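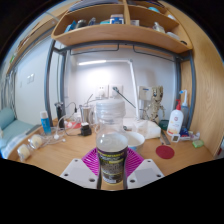
Home Talks Notes Archive Contact

The desk under the bed – speaker notes
Adoración Barrios, Trorkstead small rooms evening

Start with the question, hands up: who has a loft bed and hates what's underneath it? Wait for the laughs. Then tell them I love that space, I really do, it's my favorite part of any small room!

Point 1. Light first. A nook under a bed gets dark by four in the afternoon in January. Put a lamp with a long arm on the desk and aim it at a white wall – the wall does half the work. Mention Priit Butkienė's room, where we changed the lamp and left everything else alone.

Point 2. The shelf overhead. Bottles and small boxes go up there so the desktop stays free for a book and your elbows. Keep a divider in it. One side for things you use every day, the other for refills. (Slow down, people write this bit down.)

Point 3. Hooks! Under the shelf, a whole row. Headphones, keys, a small towel, scissors on a loop. I get so excited about hooks that Shanti has told me to keep this to two minutes.

Point 4. Outlets. Look before you push the desk in. If they sit just above the desktop you can reach them sitting down, and you'll bless whoever put them there.

Point 5. Leave room for something silly. A Groot beside the hand lotion is fine by me. A desk should have a face on it somewhere.

Budget slide: my own nook came to 191 dollars, lamp included. Ehsan did his for 50, with a secondhand shelf – ask him to stand up.

Last 30 minutes for questions. Someone will ask about bumping their head. Yes, I still do it. Measure sitting up straight, then add a hand's width.

2,449 views 30 comments Share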